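Re: [susedance-quilts] squaring up a layout without a design wall
Jul 27, 2026, by Štefánia Kratochvíl
2 shares

> I have 214 squares cut and no wall big enough to pin them on. I tried the
> living room floor and by the third row everything was leaning left. Do you
> all mark a grid first or just eyeball it? And what do you mark it with?

Oh, the lean! I had it all through June with the green and cream top, and I blamed my cutting for two weeks before I thought to check the layout.

I mark a grid, always. I used to do it with chalk on an old sheet, but the chalk came up on the backs of the lighter squares and I spent an evening with a damp cloth feeling sorry for myself. Painter's tape is so much nicer. It comes up clean, you can see it from across the room, and if a line goes wrong you just peel it and lay it again.

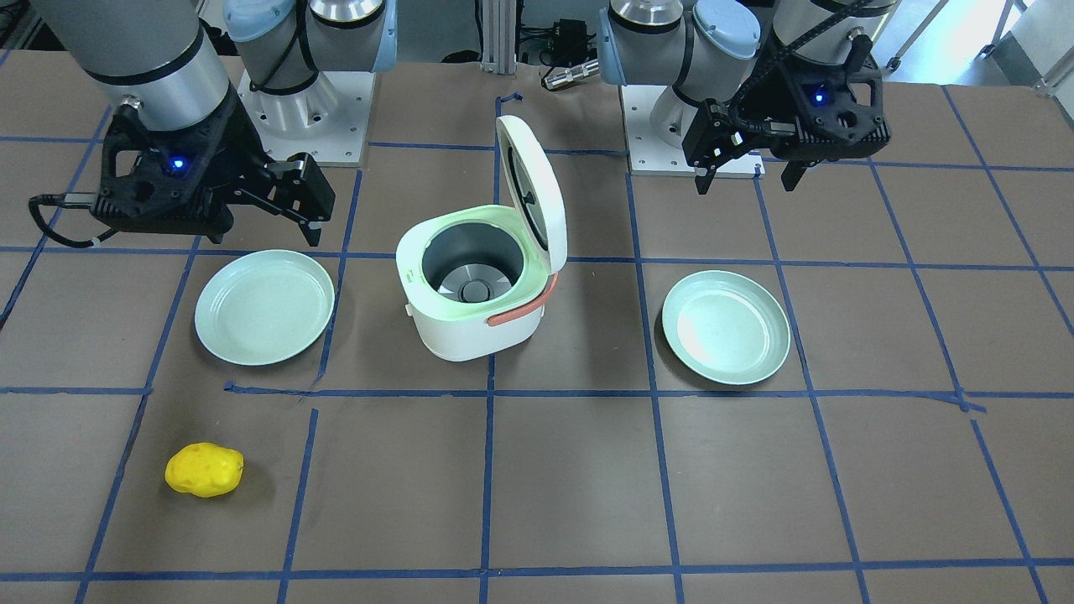

Blue painter's tape on a brown work surface.

Start from one corner you trust. I use the Merska ruler (the long one, the short one is useless for this) and run the first strip down the longest side, then the first cross strip, and I check that corner with a big book before I go any further. Then measure every line from those first two. If you measure each one from its neighbor the little errors pile up and there's your lean again.

Leave more room in each box than you think you need! My squares are cut with the seam allowance on, so if the boxes are snug the whole top looks bigger on the table than it will ever be sewn. I laid out a 200-square throw that way once and it came out so short my feet stuck out of it.

The tape doesn't have to be perfect, by the way. A little gap or a bend in a line won't hurt anything as long as you can tell which row you're in. You're sewing to the seam allowance, and the tape is only there to keep you honest about order.

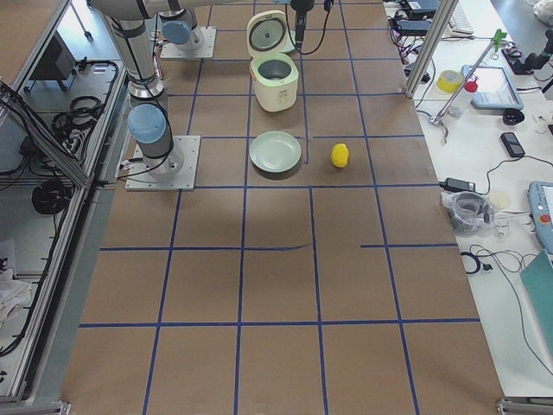 Ní Bhriain wrote to me off-list that she skips the grid completely and chain-pieces in pairs straight from the stack, and that a top with 400 squares went together faster that way than anything she'd ever laid out. I believe her, but hers are scrappy and mine have a color fade, and I'd have the dark end in the middle by lunchtime.

One more thing, label your rows before you pick anything up. I pin a scrap of paper to the first square on the left and stack each row toward it. The cat has taught me this twice.

Is anyone driving to the Hevero sale? I need backing and I'd happily split gas.

Štefánia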